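Tumelo Mkhize started at Astholm on the night shift, loading cases of canned fruit onto pallets. These days Mkhize runs the small packaging workshop at Grilgate, where food makers send their cans when something about the closure bothers them.

"I never planned on it," Mkhize says. "I got tired of seeing good product thrown out over a bad seam, and I started asking the line mechanics questions."

Most jobs begin at a plain table under an ordinary ceiling light. Mkhize looks at the end of the can before anything else. "The body tells you how it was handled. Scuffs, worn print, that sort of thing. The end tells you how it was made. I want to see the rim, then the groove inside it, then whatever is pressed into the panel."

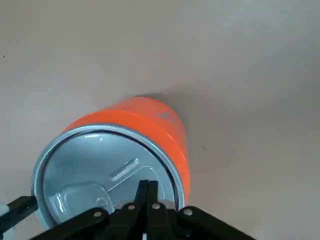
The pressed shapes get the most questions from visitors, who tend to think of them as decoration. Mkhize says they often help a thin piece of metal hold its form. "Lay a can on its side and let the light run along the metal. A dent in the rim shows up fast that way. Standing up, you can miss it."

Cathal Nic Aodha, who buys packaging for Cele, sent in a batch last December after a customer complained about leaks. Mkhize cut open five of them and found four with a short seam.

"We had been blaming the trucks," Nic Aodha says. "I was a little embarrassed - we had already written to the haulers."

The workshop keeps its notes in paper binders, and the latest entry is number 1902. Mkhize would like to move them to a computer but hasn't found the time. For now there is a new order from Standico to get through, and the first cartons are due by noon.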